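Two-Arm Box Handling: README for the Findside release

Hi! I'm Negin Ebrahimi, and I look after this dataset. If you found it through the Wiriline project page, welcome, and if somebody just dropped a tarball on your desk and left, also welcome. I'll try to tell you what's in it, how we got it, what we learned from training on it, and where it will bite you.

Short version: 157 teleoperated episodes of two small arms working together on light boxes and blocks, plus the code for the method we call late handoff. The method is a small change to how a two-arm policy decides which arm leads. It helped us on thin, floppy things and did very little on stiff ones.

What the method does

Most of the two-arm policies we tried predict one big action for both arms at once. That works fine until the arms need to take turns. One arm has to stay put while the other moves, and the policy gets twitchy and moves both. You end up with a gripper that was supposed to be bracing the object drifting off along with it.

We add one extra number to the policy's output, which we call the lead value. Near zero, the left arm leads and the right arm's motion gets damped. Near one, it's the other way around. In the middle both arms move freely. The "late" in late handoff means we don't let the lead value switch quickly. It has to stay on the new side for 15 control steps before the damping swaps over. Siv Hägglund came up with the delay after watching the first version flip back and forth like a bad turn signal, and it made more difference than everything I'd done in the month before.

The labels for the lead value are not annotated by hand. We compute them from joint speeds in the demonstrations with a script called make_lead.py, so you can redo them if you don't like our thresholds (I don't love them either).

The setup

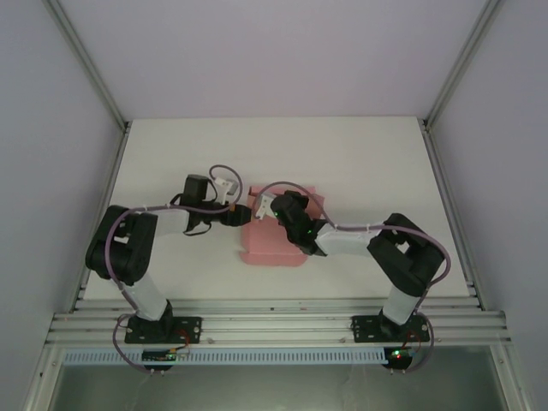 Calibration is the part of this rig that eats the most of my time, so please read this bit even if you skip the rest. Both arms are bolted to the same metal rail assembly along the front of the table, and we treat that rail as the x axis for everything, with the origin at the midpoint between the two bases. The cables run along the outsides of the arms and arch up over the grippers, so you'll want to leave room for them if you build a collision model. Our simulated arms don't have cables at all, and a path that's perfectly fine in simulation can still snag one. With a thin pink box like the one on the table, a small height error matters too: a gripper that comes in a little low pushes down on the flat part and creases it. I re-zeroed both arms at the start of every session and wrote the offsets into calib.json. If an episode has an offset larger than the others, trust the file. It's real, and it's usually from the day after someone swapped a wrist servo.

The walls and the back panel are plain on purpose. We wanted as little as possible for the vision part to latch onto. That does mean a policy trained only on this data will probably be confused by your messy bench, and I'd be surprised if it weren't.

How the episodes were collected

Two operators drove the arms with a pair of leader arms, Sverre Nygård for most of it and me for the rest. Sverre is a lot smoother than I am. You can tell us apart in the joint traces without looking at the operator field: my grasps have a little wobble at the end where I change my mind. I left those in. Killian Bodin wanted to filter them, we argued, and the compromise is a column named wobble that you can filter on yourself.

Each episode starts with both grippers open and away from the object, and it ends when the operator presses the pedal. There's no automatic success check. I went through all of them afterward and gave each a simple pass or fail, and the fails are included, 46 of them. Please don't throw those out without a look, though – a good number are perfectly nice demonstrations until the last second, when the box slips.

There are three task families:

box_open: get a flap up with one gripper while the other keeps the body of the box from sliding
box_shift: move a box sideways across the table using both arms
block_lift: pick up a block from both ends and hold it level

The first is the hard one, and it's the one the method was made for. The last was meant as an easy sanity check, and that's where things got interesting.

What happened with lifting

I had assumed that block_lift would show no difference at all. Both arms do the same thing at the same time, nobody leads, the lead value should sit in the middle and stay there. In the demos that's mostly what it does. But our trained policy would sometimes pick a leader anyway right after the grasp, and then one side of the block went up before the other.

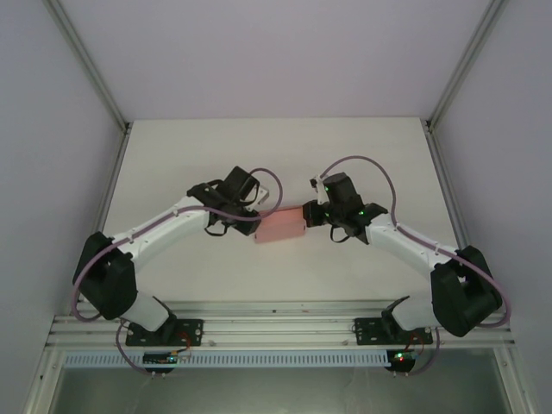 The trouble is in the closing phase. One gripper nearly always touches a moment before the other, and make_lead.py sees the first one stop and decides the second must be leading. So the labels say "right arm leads" for a short stretch just as the lift begins, and the policy dutifully learns it. Tormod Blomqvist spotted this by plotting the lead labels over the gripper currents, after I'd spent far too long blaming the learning rate.

The fix in this release is a dead zone. If both grippers are closed and their commanded heights are within 7 millimeters of each other, the label is forced to the middle. Tilted lifts got much rarer. They haven't gone away, and I can still get one by starting the block well off to one side, where one arm has to stretch and the other is folded up.

I haven't put a results table in this README. The full numbers are in results/summary.csv along with the seeds, and I'd rather you looked at the spread than at one average that I picked. In plain words: late handoff clearly beats our joint baseline on box_open, it's a bit better on box_shift (though I wouldn't bet lunch on it), and on block_lift it's even with the baseline once the dead zone is on. Without the dead zone it's worse than the baseline.

What's in the folder

episodes/ – one subfolder per episode, with joint positions, joint speeds, gripper commands, gripper currents and video
calib.json – base offsets per session
labels/ – lead values, both old and new versions
code/ – training, evaluation, make_lead.py
results/ – the summary file and the raw logs behind it
notes.txt – my running notes, unedited, sorry about the spelling

Timestamps are in seconds from the start of the episode. Joint angles are in radians. The gripper command goes from zero (closed) to one (open), which is backward from what Solberg used in their loader, so if you're borrowing that loader, flip it. I lost an afternoon to this.

Running it

Install from code/requirements.txt, then run train.py with the config for the task family you want. The default config expects the new labels. If you want to see the tilted lift for yourself, set labels to old and leave everything else alone. Training fits on one ordinary desktop GPU, and you can leave it overnight.

To evaluate on real hardware you'll need to write your own driver class. Ours is in there as a reference, but it assumes our servo IDs and our particular cable slack, and it will happily try to move a joint you don't have. Start with the speed limit turned way down and a hand near the power switch.

Known problems

The video and the joint data can drift apart by a frame or two in the longer episodes. I've corrected it where I noticed.

A few of the early box_open episodes were recorded before we fixed the left gripper's current sensor. The current column is all zeros in those, and they're flagged.

The objects are light. Nothing here tells you how the method behaves when the load is heavy enough to pull the arms down. Killian is working on that in Widanville with bigger arms, and I'd guess the dead zone will need to be wider.

The lead value assumes exactly two arms. People have asked about three. I have no idea!

Using and sharing

Use it for research, teaching, or poking around. If you publish something, please name the Findside release and say which label version you used, since the two give different answers on lifting. If you retrain and get something that doesn't match results/summary.csv, I'd really like to hear about it, and the config plus the seed is enough for me to start with.

The next update is planned for August. It should have the frame drift fixed properly, and Sverre has promised more box_shift episodes with the box starting at odd angles. The episode numbering won't change, so any splits you make now will still work with it.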